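Search this site Go

About us

Skuler is a small play-learning school, ages three to six. Started by Effie Imrie and Ajith Lobo in one room over the Osberg shop. Two rooms now, 1,551 square feet, still not enough hooks.

Mostly we play shop. Veg out of the basket, into a bag, back again. Carrots, onions, the lot.

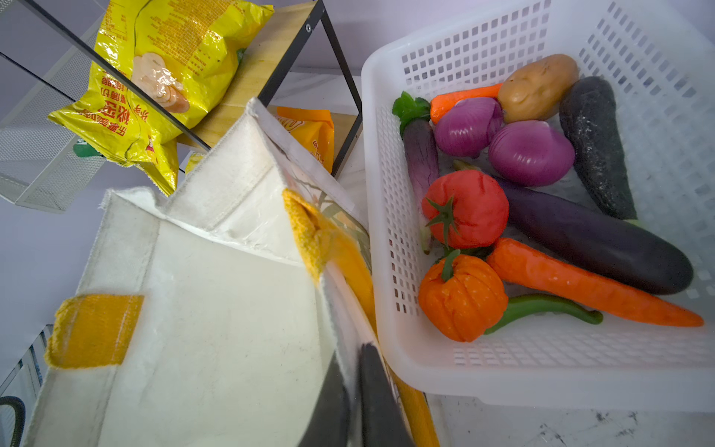
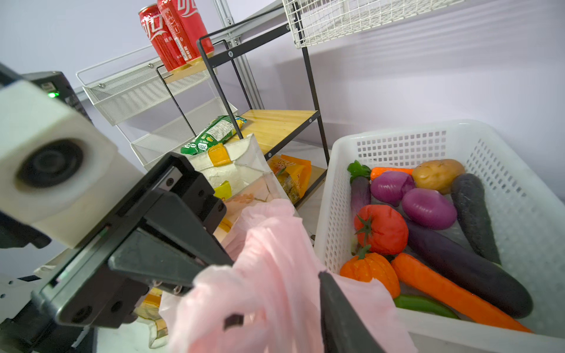
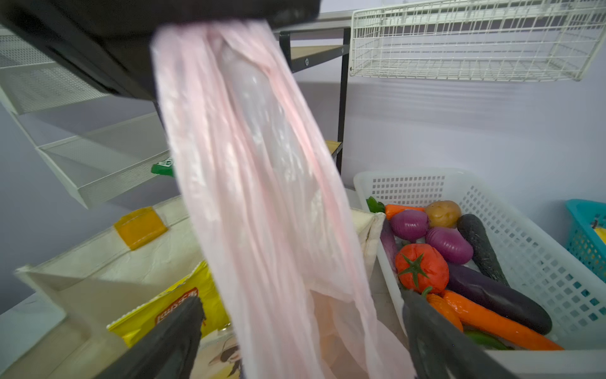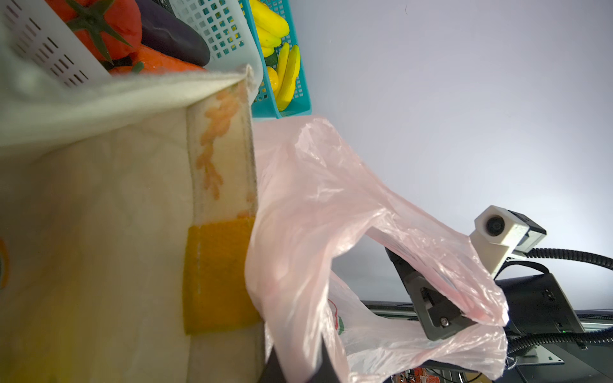 Shop corner: play vegetables in the white basket, bags to carry them.

What they get out of it: sorting, naming, taking turns, waiting for the onion. Geum-ok Woo runs mornings and does the songs. Mohcine Tahiri has afternoons, plus the sewing box, ask him about bag repairs.

Groups of up to 6. Snack is included, lunch isnt. Wear clothes that can get paint on them.

We take play food and cloth bags if your done with them, clean please. No glass, no real veg (we tried).

New places open in June. Come by and look around first, mornings are best. Ring the bottom bell, the top one is the dentist.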